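Fórum Dusilum > Demonstração manual e teleoperação > Coleta de dados

Pinça de mão ou teleoperação para ensinar a dobrar roupa?

Publicado por Narayanan Poduval

Preciso de demonstrações de dobra e empilhamento de roupa infantil (malha fina, cós elástico) para treinar uma política num braço de bancada. Tenho duas opções: pinça de mão com câmera olho de peixe, ou teleoperação do próprio braço com o kit líder-seguidor da Roson. Em setembro gravamos 72 episódios por teleoperação. Duração média de 50 segundos por episódio, contra 12 de uma pessoa dobrando com as mãos. O operador hesita antes de cada pega porque não sente o tecido e acaba fechando os dedos duas ou três vezes no mesmo ponto. A política aprendeu exatamente isso: aproxima, fecha, abre, fecha.

Com a pinça de mão o ritmo melhora, mas perco uma parte dos episódios na reconstrução da trajetória, principalmente quando a peça clara ocupa o centro da imagem. Vale a pena trocar de método ou é melhor insistir na teleoperação? E quantos episódios seriam um mínimo razoável?

Chettiar
Respondido na segunda-feira, 3 votos

Pinça de mão. Teleoperação com tecido é perda de tempo. Aqui ninguém usa mais.

Gurkeck
11 votos

Depende de onde está o erro. São dois problemas separados.

Hesitação: é defeito da demonstração e não some com mais dados. Se ficar na teleoperação, descarte todo episódio com mais de um fechamento por pega e corte as pausas longas no início. Se for para a pinça de mão, cuide do oposto: a pessoa tende a mover rápido demais e o braço não acompanha. Compare a velocidade da trajetória gravada com o limite das juntas antes de treinar. Episódio que ultrapassa o limite deve ser regravado; reamostrar no tempo funciona mal com tecido, que cai na velocidade dele.

Perda de trajetória: tecido branco e liso quase não dá pontos para o rastreador, e tecido em movimento dá pontos errados. O que resolve é ter textura fixa em volta. Eu trabalho sobre uma superfície trançada, com desenho irregular, e deixo parte da parede visível. Também vale fazer uma passada lenta de mapeamento, sem tocar em nada, antes da primeira pega. Não mude a base de lugar entre o mapeamento e os episódios.

Sobre a pega: em peça dobrada ao comprido, defina de antemão se a entrada é pela ponta de baixo ou pelo cós e não misture as duas no mesmo lote. O cós franzido muda de forma quando apertado e pede outra abertura dos dedos. No meu caso a entrada é pela ponta oposta ao cós, com a pinça alinhada ao eixo da peça.

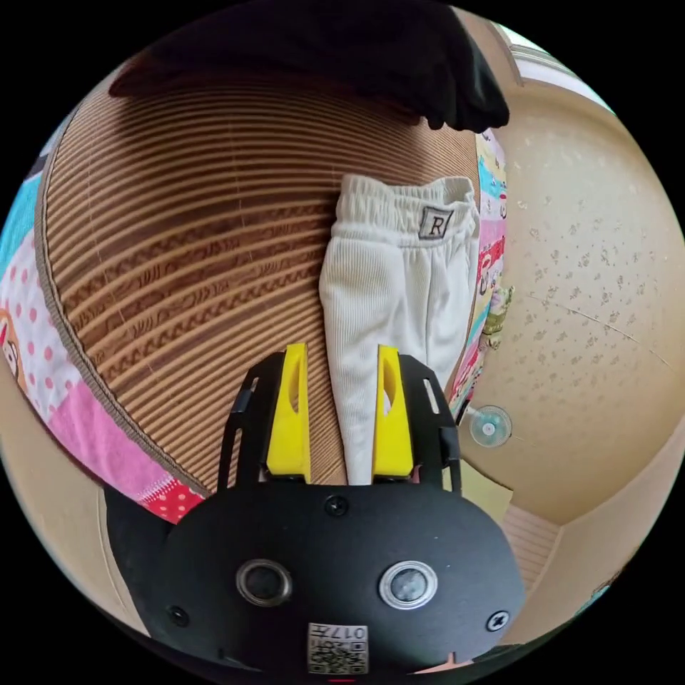

Vista da câmera da pinça: ponta da peça branca canelada entre os dedos amarelos, cós do lado oposto.

Quantidade: para uma única peça e uma única base, comecei a ver resultado com 40 episódios limpos. Para variar peça, cor e posição inicial, fomos até quase 4.000, e a maior parte do ganho veio da variação de posição. Eu não jogaria fora os seus 72. Filtre, treine com o que sobrar e use como referência.

Narayanan Poduval
Comentário do autor do tópico

Obrigado. Filtrei por número de fechamentos e sobrou menos da metade. Vou gravar um lote novo com a pinça de mão, sempre pela ponta de baixo, e manter a teleoperação só para as correções no braço. Falta verificar o limite de velocidade da junta do punho.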